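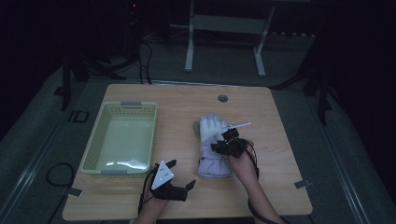 Doğukan Soylu wrote in to ask whether the Buna gets a pair of ski boots dry by morning or just makes them warm and wet, like the last three dryers he bought. Dry by morning, Doğukan, provided you turn it on. We'll come to the switch.

Buna Boot and Glove Dryer
Item 799
By Pumska

The Buna is a box with a fan in it. Air goes in at the back, passes over a small heater, and comes out of four upright tubes. You put boots on the tubes. We have seen competing products described as footwear care systems, and we opened one up, and it was a box with a fan in it.

Drying time depends on what you bring it. Sneakers that met a puddle are done in a couple of hours. Leather work boots want the evening. Ski boots with the liners left in should go on after dinner and be forgotten. If you fell in a river, pull the insoles, pour out the river, and allow a full 10 hours.

The heater is a mild one, 200 watts, and we keep getting letters about that. Yes, we could fit a bigger one. The first version had a bigger one. It dried boots very quickly and also loosened the glue that held the soles on, so people ended up with dry boots in more pieces than before.

Gloves and mittens

Slip the two glove adapters over any of the tubes and pull the gloves on cuff down. Fingers dry last, as they always have. Gloves with a separate lining do better if you can coax the lining out a little first, although getting it back in is a hobby of its own and we accept no calls on the subject.

The switch

It's on the back, near the cord. Everyone hates it there, including the person who put it there. The current model has a timer dial on the side as well, but the switch must be on for the timer to do anything. Most units returned to us as dead are in perfect health. Please try the switch.

Noise

You can hear it. It sounds like a refrigerator in the next room, if you own a decent refrigerator. One customer runs hers in the bedroom for the company.

What's in the box

Dryer with attached cord
Four tubes, push fit
Two glove adapters
Drip tray
Instructions, folded in a way you won't be able to repeat

Specifications

Power: 200 watts, household outlet
Capacity: two pairs of boots, or one pair of boots and one pair of gloves
Timer: up to 10 hours
Cord: shorter than you'd like
Colors: gray, or the other gray

Care

Empty the drip tray. Wipe the box with a damp cloth once it's unplugged and cool. Vacuum the intake now and then, more often if you live with a long-haired dog, and don't stand the unit on shag rug. The tubes can go in the top rack of the dishwasher.

Spares and related items

Replacement tubes and adapters fit every Buna we've sold. The Pisharody wall bracket gets the dryer off the mudroom floor and needs a stud to screw into. The Udell tray is the larger drip tray, for families with children or a hockey habit.

Orders placed in December ship in the order they arrive, however many exclamation points are in the notes field.

Prices and stock checked July 20, 2018. The second gray is on back order.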